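Itier Extends Plastics Sorting Rules to Rigid Household Goods

Households in Itier will be able to put rigid plastic goods in the curbside recycling bin from August, the town's waste contractor, Skekar, said Monday. The change covers baskets, crates, tubs and storage boxes made of polypropylene or high-density polyethylene. Until now these items went to landfill unless residents drove them to the Zusala transfer station. 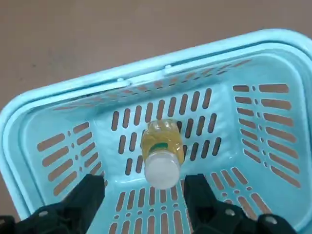

What is accepted

Items must be empty, free of metal parts and small enough for the bin lid to close. Bottles stay in the existing stream, with caps on. PVC, polystyrene and anything with a textile lining remain excluded.

Skekar ran a trial on 4,000 addresses last winter and collected rigid plastics from 3,678 of them. Contamination — mostly food residue and mixed-material toys — was highest in the first month and fell after printed guidance was delivered.

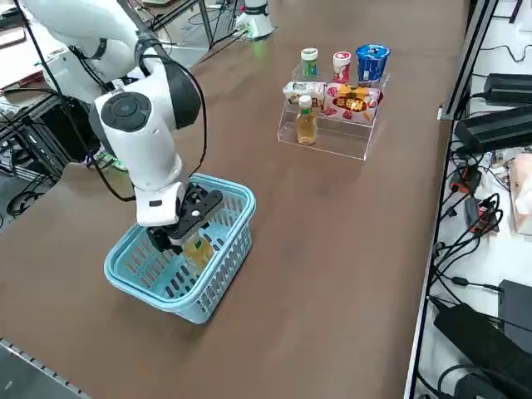 Sorted material will be baled at Zusala and sold to Softić, a reprocessor that shreds and washes it before extrusion into pellets. The contract sets a minimum delivery of 300 tons a year. Loads above the contamination limit can be refused, in which case Skekar pays for disposal.

Collection days do not change. Apartment buildings with shared containers will join at a later stage, once larger bins have been ordered.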